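Unit 4: Cleaning coated metal bathroom fittings
Last updated: August
By the Unit 4 course tutor, Pestance

These notes go with the Wednesday practical. The item is a corner shower shelf, the sort found in most of the flats on the Chávez contract. Read them before you come in and bring them with you. 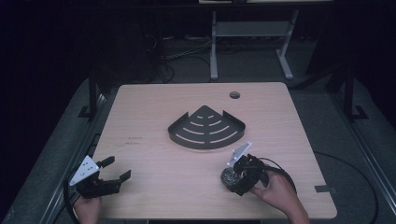

Word count: almost 300

Corner shelves collect soap film and limescale in the slots, where a cloth doesn't reach. Take the shelf down before cleaning it. Work done in place leaves the back edges untouched, and those are the parts that sit against the tiles.

Soak the shelf in warm water with 30 ml of Evoma descaler per litre. Leave it for the time given on the bottle and no longer. Rinse well and look at the coating in good light before you pick up a scrubber.

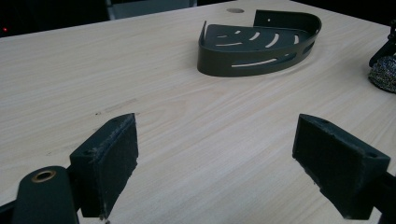 Coating decides which scrubber you use. Bare stainless steel will take a fair amount of rubbing along the grain. Powder coat will not, and once it is scratched through, rust starts at the scratch. Steel wool, like the scrubber at the right, is for stubborn scale only. Try it first on the underside with almost no pressure. If colour comes off on a white cloth, stop and go back to a nylon brush.

Order of work:

1. Brush the slots from the inner corner outwards to the curved rim.
2. Go round the raised lip, inside and out. Scale builds up along the fold.
3. Use steel wool on any spots left, turning the pad often - a clogged pad drags grit over the surface.

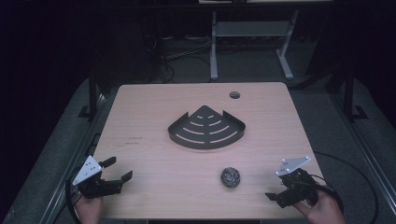 4. Rinse both sides, shake off the water and dry with a clean cloth. Stand the shelf on edge to drain before refitting.

Throw steel wool away after the session. Left on a wet ledge it rusts and marks the sealant.

For your log sheet, write down the type of coating, the scrubber used and any damage already there when you started. Nenell shelves have the coating type stamped on the underside. For other makes, put "not known".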